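## 11. Despejar y limpiar la fila de mesas

Revisión del June 4, 2021. Sustituye a la hoja plastificada que venía con las mesas Ginex.

El folleto de Ginex promete una superficie blanca que «se mantiene sola» con pasar un paño seco. En la sala Broltutlow llevamos usándolas desde agosto y no hemos visto que nada se mantenga solo. El blanco disimula bien el polvo y muy mal el café, y el transparente sobre blanco es directamente una trampa. Lo que sigue es lo que hacemos nosotros, con las dudas que nos quedan apuntadas donde toca.

### 11.1 Antes de empezar

Material necesario:

- esponja verde, la rectangular de siempre
- un paño de microfibra para las piezas de acrílico, que no se use para nada más
- limpiador Avitz diluido (véase la nota)
- una bandeja para llevar los cubiertos al fregadero

> **Nota.** La etiqueta de Avitz, referencia 1482, dice que el producto puede aplicarse sin diluir. Puede. También deja un velo que luego hay que quitar con agua, así que el trabajo se hace dos veces. Diluir siempre.

### 11.2 Retirar los objetos

1. Separe las sillas de la fila lo justo para pasar. No las suba a las mesas, por mucho que el folleto las dibuje así.
2. Recoja primero lo transparente: vasitos de plástico, bandejas y placas de acrílico. Sobre el tablero blanco se ven poco y son lo primero que se tira al suelo con el codo.
3. Recoja los vasos de papel. Tómelos por la base y compruebe si tienen líquido. Dar por vacío un vaso es la causa habitual de tener que repetir el apartado 11.3.
4. Ponga las cucharas en la bandeja de cubiertos. Las negras también van al fregadero aunque parezcan limpias, que en negro todo lo parece.
5. Deje para el final las cajas y los objetos altos.

Una mesa a media jornada suele tener un poco de todo: la cuchara negra por un lado, la esponja verde cerca del borde con el vaso de papel de banda azul al lado, la pieza cuadrada de acrílico y alguna caja negra.

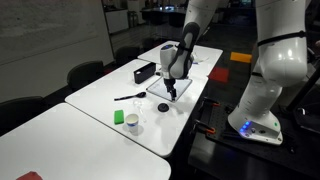
Nidia Chávez no está de acuerdo con el orden y pide que conste: según ella, los vasos de papel deberían salir antes que el acrílico, porque un vaso volcado moja la mesa entera y una placa caída como mucho se raya. Añade que el paso 2 lo escribió alguien que nunca ha tenido que secar debajo de una caja.

La objeción es razonable, aunque las rayas se quedan y el café se quita. Mantenemos el orden. Quien prefiera el de Chávez puede usarlo, siempre que no se salte ninguno de los dos pasos.

> **Precaución.** No apile las piezas de acrílico sin paño entre medias. El proveedor asegura que «resisten el roce cotidiano». No define cotidiano.

### 11.3 Limpiar el tablero

1. Humedezca la esponja y escúrrala bien. Si gotea al apretarla, todavía no está lista.
2. Empiece por la mesa del fondo y avance hacia la más cercana. Al revés se acaba apoyando la manga en lo ya limpio.
3. Pase la esponja en tiradas largas, de lado a lado. El folleto recomienda movimientos circulares; nosotros hemos probado ambos y solo los circulares dejan cercos visibles a contraluz.
4. Insista en las juntas entre mesas. Con las mesas puestas una tras otra, las migas van a parar ahí, y la esponja las empuja hacia dentro en vez de sacarlas. Separe las mesas cinco centímetros, barra y vuelva a juntarlas.
5. Repase las esquinas redondeadas. Se ensucian de llevar las manos encima y casi siempre se olvidan.
6. Aclare con agua y seque con un paño.

El fabricante da el tablero por seco al instante. En días húmedos hemos esperado hasta 16 minutos antes de poder dejar un papel encima sin que se ondulara. Tóquelo con el dorso de la mano y decida por su cuenta.

> **Nota.** Las manchas de rotulador no salen con esto. Se ha propuesto alcohol, pasta de dientes y una goma mágica que alguien vio en un vídeo. El alcohol funciona a medias; lo demás no lo hemos visto funcionar en esta sala.

### 11.4 Volver a colocar

Conviene decir que no hay una disposición oficial. El plano que circula con posiciones marcadas para cada cosa lo hizo alguien con buena intención y duró lo que tarda en hacerse un café. Pedimos solo lo siguiente:

1. Las cajas, hacia el fondo de la mesa. De pie ocupan menos tablero; tumbadas no se vuelcan. Elija según el tráfico que espere.
2. El acrílico, plano y apartado del borde.
3. La esponja, a mano y siempre en el mismo lado, a ser posible cerca de los vasos, que es donde hará falta.
4. La cuchara, con el mango hacia dentro. Un mango que asoma acaba enganchado en una manga.

La caja de pie nos parece la opción más cómoda cuando hay que dejar sitio delante para la cuchara, la esponja y el vaso.
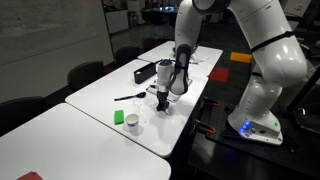

Eso sí, una caja alta y estrecha se cae si se empuja la mesa para ajustar la junta. Junte las mesas antes de colocarla y no después.

5. Devuelva las sillas a su lado de la fila, sin meter los reposabrazos bajo el tablero a la fuerza. El canto se marca.

### 11.5 Si algo no queda bien

**El tablero se ve mate a rayas.** Casi seguro queda limpiador. Aclare otra vez solo con agua. Añadir más producto, que es lo que sugiere la etiqueta, empeora el aspecto.

**La esponja huele.** Cámbiela. Los remedios con vinagre alargan el problema unos días.

**El acrílico aparece velado.** Compruebe qué paño se usó. Si fue la esponja por el lado áspero, no hay arreglo que conozcamos. El pulimento que vende Ginex está pendiente de prueba y no esperamos gran cosa.

**Las mesas no quedan alineadas.** Mire las patas antes de culpar al suelo. Gire el pie regulable poco a poco y vuelva a comprobar la junta con la mano.

Las correcciones a esta sección se entregan por escrito a Nidia Chávez, indicando el apartado y el paso. Las que empiecen por «en el folleto pone» se leerán también, con menos prisa.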